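Putzfaden zur Bilderwand
21. Juli 2022

Ich habe heute die Bilderwand gemacht und muss das jetzt loswerden, es wird ein längerer Faden. Thema: Glas, Staub, Holzrahmen und meine Schultern.

Also, unser Gemeinschaftsraum in Birberg hat diese Wand mit der braunen Holzmaserung, und daran hängen lauter helle Rahmen mit Fotos. Bühnen, Gruppenbilder, Feiern, viel Rot. Ich sitze seit Jahren davor und trinke Kaffee.

Und im Mai schien dann mal die Sonne so richtig flach rein. Oje. Auf jedem Glas ein grauer Schleier, auf manchen Fingerabdrücke, auf einem (ich sage nicht welchem) etwas, das aussah wie ein Spritzer Suppe.

Seit Mai habe ich mir also vorgenommen, das zu putzen. Heute ist Juli. Ihr kennt das.

Erste Frage war: abhängen oder hängen lassen? Im Netz sagen alle abhängen. Die haben aber vermutlich drei Rahmen im Flur und keine Wand, auf der das nach einem System hängt, das ich nie verstanden habe.

Große und kleine durcheinander, Hochformat neben Querformat, manche Kanten auf einer Linie und die nächsten dann wieder überhaupt nicht. Nimm das mal alles runter und häng es aus dem Kopf wieder hin. Viel Spaß!

Ich habe das bei mir zu Hause gemacht, mit deutlich weniger Bildern, und danach hat mein Flur ein halbes Jahr ausgesehen, als hätte es gewackelt.

Also: hängen lassen, eine Hand hält, die andere wischt. Klingt banal, ist aber die ganze Technik.

Die haltende Hand flach, Finger gespreizt, halb auf dem Rahmen und halb an der Wand. Sobald man nur mit zwei Fingern unten am Holz zupft, kippt der Rahmen beim Wischen weg und kratzt hinten an der Maserung entlang. Das Geräusch möchte niemand.

Zweite Sache: Reiniger NIE auf das Glas sprühen. Immer aufs Tuch. Sonst läuft es unten in die Fuge zwischen Glas und Holz, kriecht hinters Glas und dann hast du einen welligen Rand im Foto.

(Woher ich das weiß? Zu Hause, Flur, Hochzeitsbild der Großeltern. Der Rand ist immer noch wellig. Wir reden nicht darüber.)

Drittens, erst trocken! Einmal die Oberkanten trocken abnehmen, bevor irgendetwas Feuchtes in die Nähe kommt. Auf so einer Rahmenkante liegt Staub, den man von unten gar nicht sieht. Feucht wird daraus Schmiere und die sitzt dann in der Innenkante vom Holz.

Zum Tuch: blau, Mikrofaser, weich, fusselt nicht. Die Sorte kommt aus dem Laden von Ikov und ich habe davon mehr, als ich zugeben möchte. Für Glas wasche ich sie ohne Weichspüler, mit Weichspüler schmieren sie.

Und zerknüllen statt falten! Ich weiß, da gibt es zwei Lager. Gefaltet hat man saubere Seiten zum Umklappen, ja ja. Aber zerknüllt kommt man viel besser in die Ecken, wo Glas auf Holz trifft.

So, Bilder. 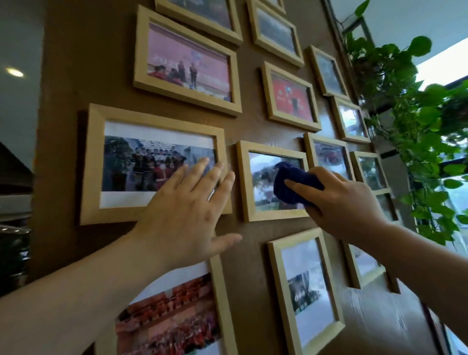
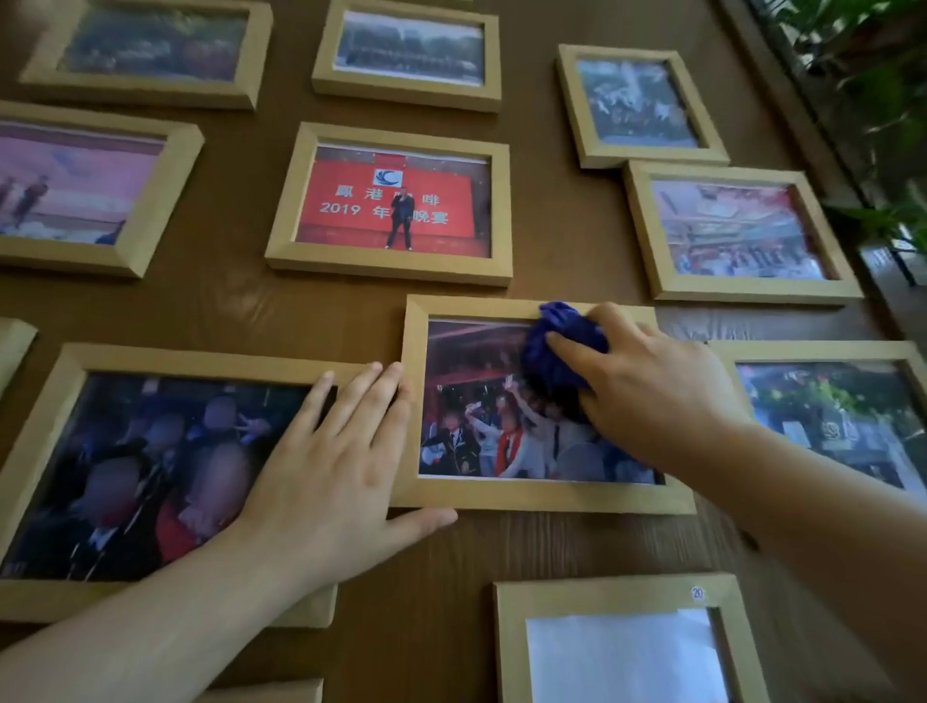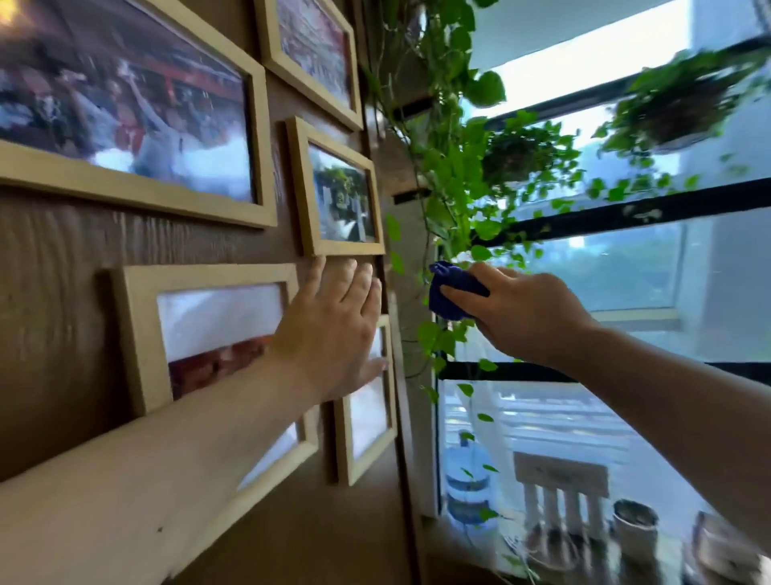
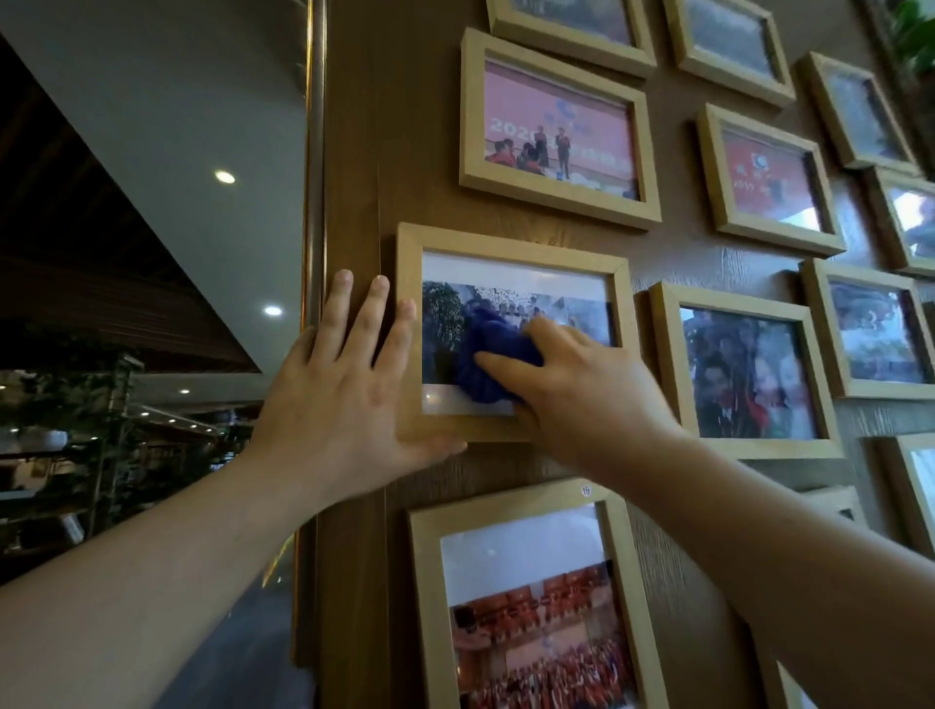
Rahmenputz, zwei Hände im Einsatz. Auf dem dritten Bild hängt rechts die Efeutute mit drin.

Weiter geht's. Das rosa Bühnenfoto mit der großen 2020 habe ich heute zum ersten Mal richtig angeschaut. Also so mit der Nase davor. Unten links sitzt eine ganze Reihe Publikum in roten Jacken, das war mir vom Sofa aus nie aufgefallen.

Beim roten mit dem Banner ging es mir ähnlich. 2019 steht drauf, ein Mann im dunklen Anzug mit Mikrofon davor, und die Schrift ist chinesisch, 鳳港咖啡. Das hintere 咖啡 heißt Kaffee, das kann sogar ich. Passt ja zum Raum!

Auf dem Gruppenfoto mit dem Peace-Zeichen in der hinteren Reihe bin ich dann hängengeblieben. In jeder Gruppe gibt es eine Person, die das macht. In unserer Familie bin ich es.

Das Schwarzweißbild mit den vielen Reihen kleiner Leute vor den Bäumen mag ich am liebsten. Man sieht da jeden Wischer auf dem Glas, viel schlimmer als bei den bunten. Dunkle und graue Motive also immer mit frischer Tuchseite.

Zwischenfrage kam gerade schon rein: ob man bei so hellem, unbehandelt wirkendem Holz auch feucht wischen darf. Ich mache es nicht. Trocken, mit wenig Druck, und bei Flecken ein fast trockenes Tuch und sofort nachreiben.

Helles Holz nimmt nämlich alles an. Kaffeefinger, Handcreme, blauen Abrieb von einem neuen Tuch (neue Tücher vorher einmal allein waschen, bitte, lernt aus meinem Leid).

Nächste Frage: Essig oder gekaufter Glasreiniger? Beides schon gehabt. Essig riecht zwei Stunden lang nach Salatbar und bei Foto hinter Glas will ich keine Säure in der Nähe. Lauwarmes Wasser mit einem winzigen Tropfen Spüli reicht fast immer.

Winzig heißt winzig. Wenn es schäumt, ist es zu viel, und dann wischt man die Schlieren bis zum Abend von links nach rechts und wieder zurück.

Ach so, Schlieren. Die sieht man frontal nicht! Man muss schräg von der Seite gucken, am besten den Kopf fast an die Wand legen. Sieht albern aus, hilft.

Gemein sind die Rahmen in der Nähe vom Fenster. Da spiegelt es so, dass man vor lauter Weiß gar nicht erkennt, ob das jetzt Glanz ist oder Schmier. Die schmalen am Rand habe ich einfach zweimal gemacht und mir dann selbst geglaubt.

Falls jemand entspiegeltes Glas vorschlagen möchte: Ich habe mir das bei Gebreyes mal ausrechnen lassen, der Rahmenwerkstatt hinter dem Bahnhof. Für die ganze Wand 1178 Euro. Ohne Anfahrt. Ich habe sehr freundlich Danke gesagt.

Wir hatten damals 700 Euro für den kompletten Raum, mit Vorhängen. Also spiegelt es halt. Vormittags setzt man sich eben auf die andere Seite vom Tisch.

Zur Pflanze, weil die eh gleich alle interessiert -- ja, das ist eine Efeutute, sie hängt an der Ecke zwischen Wand und Fenster herunter und sie wächst, als würde sie dafür bezahlt.

Mit der Pflanze hatte ich heute den meisten Ärger. Man will die Wandkante daneben abwischen und hat sofort die Ranken über der Hand. Schiebt man sie weg, kommen sie zurück. Irgendwann wischt man einfach dahinter durch und entschuldigt sich.

Blätter habe ich NICHT mitgeputzt, das ist ein eigener Termin. Die nimmt man einzeln zwischen zwei feuchte Lappen, und bei der Länge brauche ich dafür ein Hörbuch.

Kürzen? Darüber wird bei uns seit dem Frühjahr diskutiert. Ich bin für kürzen und Stecklinge ins Wasserglas. Die Gegenseite sagt, sie sei doch so schön lang. Stimmt leider beides.

Reihenfolge übrigens von oben nach unten, damit der Staub nicht auf die schon sauberen fällt. Ich habe das natürlich gewusst. Ich habe trotzdem in der Mitte angefangen, bei dem Gruppenbild vor dem Haus, weil mich dort ein Fingerabdruck angestarrt hat.

Und dann macht man die oberen und krümelt sich alles wieder auf das schöne saubere Glas. Also die Mitte nochmal. Lernkurve: flach.

Für die ganz oben brauche ich eine Trittleiter. Mit gestreckten Armen geht es schon irgendwie, aber dann fehlt der Druck und man schiebt nur hin und her. Ich habe mir jetzt die von Asach bestellt, Artikel 703, drei Stufen, mit Bügel zum Festhalten.

Die Leiter wiegt wenig und passt hinter die Tür, mehr verlange ich von einer Leiter nicht.

Wegen der Frage mit dem schiefen Hängen: Ich klebe unten an die Rückseite in beide Ecken so kleine Filzpunkte oder Klebeknete. Dann rutscht der Rahmen beim Putzen nicht weg und die Wand bekommt keine Kratzer. Die Punkte gibt es im Bogen zu 108 Stück, der hält ewig.

Bei den schmalen Hochformaten reicht ein Punkt unten in der Mitte nicht, schon probiert. Die drehen sich dann fröhlich um den Punkt herum. Immer zwei!

Wasserwaage benutze ich dafür nicht mehr. Ich richte die Kanten nach Augenmaß am Nachbarn aus. Die Maserung hinter den Rahmen ist sowieso wellig, da wirkt nach fünf Minuten Hinstarren alles schief, auch das Gerade.

Kurz noch zum Ausbleichen, weil das auch jemand wissen wollte: Fotos am Fenster alle paar Monate mit welchen von weiter innen tauschen. Dafür muss man sie dann doch abhängen, ich weiß. Vorher Handyfoto von der ganzen Wand machen, dann kriegt man sie wieder sortiert.

Das mit dem Tauschen steht bei mir seit letztem Jahr auf dem Zettel, direkt unter »Bilderwand putzen«. Den einen Punkt kann ich jetzt immerhin durchstreichen. Fast. Die obere Reihe kommt, wenn die Leiter da ist.

Tücher sind in der Maschine, 60 Grad, ohne Weichspüler. Ich setze mich jetzt davor und trinke Kaffee, und wer nachher mit Fettfingern auf das Peace-Zeichen tippt, der bekommt von mir ein Tuch in die Hand.

Nachtrag: Ja, ich habe vom Sofa aus schon wieder eine Schliere gesehen. Zweiter Rahmen rechts. Ich stehe nochmal auf.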